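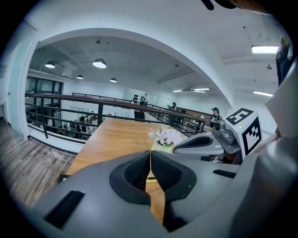 Tenants on the upper level were asked first, one of them said, and what they wanted was a place to eat lunch that was not their own desk. The same person said most people had been eating over their keyboards and that the long table had already changed that for her team.

The mezzanine at the Skirum building in Zitov is now open to everyone who rents a desk there. Until this month it was kept for bookings only, and the stairs were closed off in the evenings. Under the new rules anyone with a building pass can go up and sit down, with no need to reserve.

The main piece of furniture is a long wooden table that runs toward the railing, with the open work floor below. A small pot of pale pink artificial flowers stands on it. Real plants were tried on the upper level last year and did poorly, according to the building office, and there are no plans to bring them back.

The table came from Vurko, a furniture workshop in the same district, and cost 585 with delivery. Two older tables that stood there before were moved to the ground floor kitchen. Gautier, the firm that manages the building, paid for the table and for repairs to the stairs.

Opinion among tenants is mostly favorable, though noise has come up. The mezzanine is open to the lower level, and people working at the desks underneath can hear conversations from above. One tenant wrote in the comment book that lunch was fine but phone calls were not - a view repeated on the next two pages. The building office has answered by asking people to take calls in the glass-walled rooms downstairs or outside.

Hot food is allowed at the table, but there is no sink upstairs, and dishes have to be carried down to the kitchen. Bags and coats should not be hung on the handrail, and cups should not be left on it. Both rules were in place before, and the office says they will be applied more strictly now that more people are using the space.

The upper level can still be booked for events after working hours. The limit is 20 people, including whoever is setting up. Groups that want the table to themselves need to give the office 15 days' notice, and the date will be posted at the foot of the stairs. The table is not to be moved for events. It went up the stairs in sections and was put together in place, and the office does not want it taken apart again.

The first evening booking under the new arrangement is on 26/07/2014, when the mezzanine will close to other tenants at the end of the working day. It will be open again as usual the next morning.

Gautier has set aside a further 1000 for the upper level. Better lighting over the table is the most likely use - several tenants have asked for it - but softer flooring to cut down the sound of footsteps is also being priced. A decision is expected in September. Comments can be left in the book at the front desk until then.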